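Sorting Out the Cutlery Drawer

July 15, 2023

I have put off the kitchen drawers since we moved to Jivbridge in December. The cupboards got done in the first week, and the shelves over the stove got done when one of them came loose. The drawers just got filled. Whatever came out of a box went into whichever drawer was closest, and then we lived with it.

The cutlery drawer was the worst one. We had two sets in there, one that I bought years ago from Irniretti and one that came down from my aunt's house. The Irniretti forks are long and thin and the inherited ones are short and heavy. They don't stack together. If you put them in the same slot, they ride up over the divider and the drawer catches on the way in. I have been pushing them down with the flat of my hand every morning.

I started by taking everything out. I know some people do a drawer a bit at a time, but I end up moving the same spoon back and forth. Everything went into a dish tub and got washed, even the things we hadn't used. Then I vacuumed the drawer, wiped it with warm water and a little dish soap, and left it open to dry over lunch.

The old tray went in the recycling. It had a crack in one corner and crumbs had been getting underneath. I measured the inside of the drawer twice, wrote the numbers on the back of an envelope, and lost the envelope, so I measured it again. The new tray is from Mac Carthaigh, the hardware store by the bridge, and it cost 12 dollars. They had a nicer one that expands, but at its narrowest it was still too wide for our drawer.

Sorting went faster with the tray out on a table than it would have with the tray in the drawer. You can get at it from any side, and you aren't leaning over with a cabinet knob in your hip. 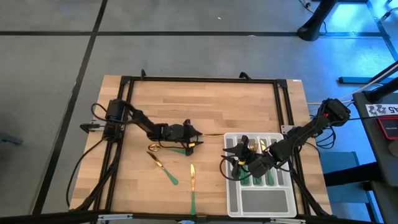
The cutlery tray out on the butcher-block tabletop.

I decided to keep the inherited set for every day and put the thin forks away. They are in a shoebox in the hall closet with a label on it. If we have a crowd over I can get them out. I did keep the Irniretti teaspoons, as we never have enough teaspoons and nobody in this house minds if they match.

The order I settled on is forks, then knives, then big spoons, then teaspoons. That's how my mother had it and my hand goes there without thinking. I tried it once with the spoons first, in the old apartment, and I was still reaching for the wrong thing two months later.

The odd items took longer than the cutlery. There were corn holders, a melon baller, a lot of birthday candles, and a small key that doesn't fit anything I could find. There was also a can opener that I had already replaced because I thought it was lost. The older one works better, so the replacement is going in the donation bag. The candles went in the baking cupboard. The key is on a hook by the back door for now.

One thing I would do differently is buy the liner first. I used a cut piece of the Dridilari shelf liner left over from the pantry, the ribbed kind, and it's a little thick under the tray. The drawer closes fine, but the serving spoons have to lie face down or the handles touch the top. A thin cork one would probably be better. I'll change it when this one gets dirty.

I timed the job out of curiosity. Putting things back took 23 minutes once everything was clean and dry. The washing and measuring and driving to the store took most of the day, and I stopped for coffee on the way home, so I didn't bother adding that up.

Next is the drawer under it, with the dish towels and the plastic wrap. The runner on the left side sticks, and I want to take the whole drawer out and look at the screws before I put anything back in. If anyone knows of a decent box for holding rolls of foil that isn't longer than the drawer is deep, please leave a comment.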